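Some notes from the last stretch of teaching our kitchen robot by demonstration. February 2022, Grurnuvstead. Long thread, sorry to anyone who follows me for the bread.

Background for new people: I work on the Zikico arm pair with Niloufar Tabrizi. We show it household tasks and it tries to learn from what we did. Two ways of showing. You do it with your own hands and record it, or you drive the arms remotely with the hand controllers and record that.

For most of last year we only did remote driving. The recordings match the robot exactly, same joints, same grip, same camera. The trouble is speed. A task that takes me 5 seconds by hand takes 59 through the controllers, and that's on a good day.

So this year we started mixing. Hands first, lots of them, in real kitchens. Then a smaller set driven remotely on the Zikico arms. The hand recordings teach it what the job looks like. The remote ones teach it what its own grippers can do.

The task right now is cups and mugs. Pick one up, turn it, tip it, pass it from one side to the other, put it down somewhere sensible. Sounds like nothing. It has taken up most of our month.

First thing I had to unlearn was doing it well. If I pick up a mug the way I normally do, half the motion happens behind my own fingers. The camera gets the back of my hand and a bit of rim.

Niloufar's rule is: raise it to where you can see it, use both hands, stop for a beat, then carry on. It feels like acting. The recordings are much easier to use. 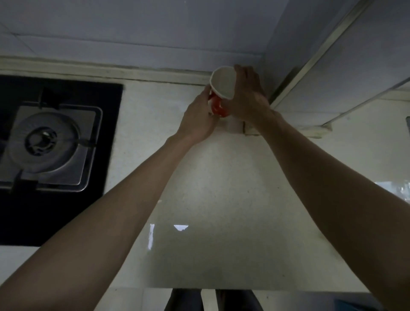

Second thing was the stop. We used to let people move straight through from pickup to putdown. When we trained on those, the arms would start letting go while they were still turning. A short pause before each change of grip fixed most of it.

Not all of it. The left arm still likes to release early if the mug is tilted past a certain point. Niloufar thinks it's reading the tilt as the start of a pour. I think it's our labels. We have not settled this.

On labels: we had "tip," "tilt" and "rotate" as three different words and everyone used them differently. Hayley Mottram went back through 107 recordings and found the same motion under all three. We now have "turn" and that's it. If you're setting up something like this, write your word list before you record anything. I'd have saved a week.

Remote driving notes, because people asked last time.

The delay matters less than I expected. What wears you out is having no feel in the fingers. You squeeze, the gripper closes, and you have to judge from the video whether it's holding or pushing. With a mug that means watching for it to rock a little against the pad.

Hayley is the best driver we have. She moves one arm at a time, always, and parks the other one well out of the way. When I try to move both together I get a nice smooth motion for two seconds and then the wrists meet in the middle.

We keep drives short now. 14 minutes, then swap. Past that my grips get sloppy, and the robot learns the sloppy ones just as readily as the good ones.

Failed drives: we keep them, marked as failed. If someone drops it and picks it up again, we keep that too, with the recovery marked separately. Those have been some of the most useful ones. Before we added them, the arm would miss a mug and then go through the rest of the routine holding air.

Shiny things are still bad. Glazed mugs, glossy counters, clear glass. The depth reading goes strange on all of them. We tried the filter settings from the Isaksson people down the hall and they helped on counters and did nothing at all for glass.

Somebody asked whether we clean up the kitchens first. No. We move anything that could get broken by the arms when it's a robot session, but for hand sessions we leave the place how it is. When we trained only on tidy counters it was lost as soon as there was a sponge out.

Current state: on the test bench, plain mug, handle facing the robot, it's good. Handle facing away, it's so-so. Handing over from left gripper to right, it works often enough to be annoying when it doesn't.

Next up is driving the same tasks from the Drudero office, so the person at the controls can't look up and peek at the arms directly. I have been peeking. Everyone has been peeking. We want to know how much of our skill is that.

Will post how it goes. Questions are fine, but I'm slow to answer on recording days.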